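Keselus Two-Arm Bench Cell
Ularach Automation

The Keselus is an open-front bench cell for two small robot arms. It ships as a bolt-together aluminum frame with mounting rails along the front edge. Arms, grippers and wrist cameras are ordered separately.

Safe use

Complete a written risk assessment before first power-up, and repeat it whenever the arms, grippers or tasks change. The open front is not a guard. Mark a keep-out line on the floor and place the stop button outside it, within reach of the operator.

Run new programs at reduced speed for the first 3 cycles. Keep hands out of the cell while either arm is enabled.

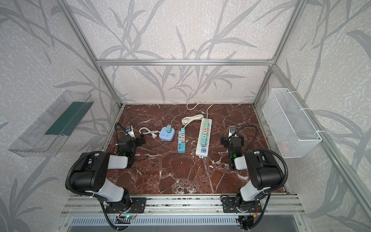
Keselus cell with both arms reaching toward power strips and plug adapters.

Electrical items used as work pieces must stay disconnected from building power. Tie back hoses and cables so they clear the full travel of each arm.

Routine checks

Check base plate bolts at 11 Nm every 1,000 hours. Inspect wrist hoses and camera brackets monthly. Allow about 2 hours for a full inspection and enter the results in the Wukov log sheet supplied with the cell.

Options

Khunthong light curtain kit for the open front
Side wall shelf
Spare base plate bolts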